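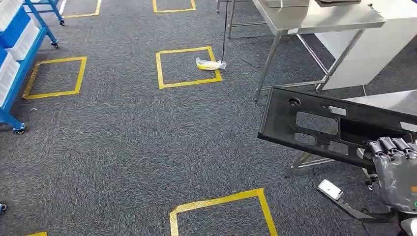
1/7
Floor marking on carpet, Zutville workroom. Yellow tape squares on dark grey speckled carpet tile the room into parking spots for carts and totes. Posting the method because Agustina Bustos asked how we set ours out.

2/7
Spacing first. We snap a chalk line off the longest wall and measure every square from that line, never from the previous square. Errors of a few millimetres add up fast over a long row. Inside dimension here is 400 mm.

3/7
Tape goes on vacuumed carpet only. Low pile holds an edge, loop pile lifts at the corners. Overlap the corners by one tape width and press with a hand roller, two passes. No stretching - stretched tape creeps back and the side goes wavy.

4/7
Wear shows up as uneven edges, and some of ours have it now. Casters are the usual culprit. The blue shelving cart with the white bins runs on black casters, and a caster turning on the spot does more damage than one rolling straight across.

5/7
Cables. A black cord trailing on the carpet by the steel table is a snag point for any cart. Ours is on the list for a clip along the lower crossbar. Same goes for anything hanging down near a square.

6/7
Small items on the floor get picked up before carts move. A clear plastic wrapper under a caster will stop it dead. Forough Fallahi does a floor check at the start of each shift and it takes her 60 seconds.

7/7
Replacement: peel at a low angle, slowly, pulling back along the floor. Residue comes up with citrus cleaner and a white cloth. Test a corner for colour first. Last full re-tape was in January, 17 squares, one roll and a bit of the second.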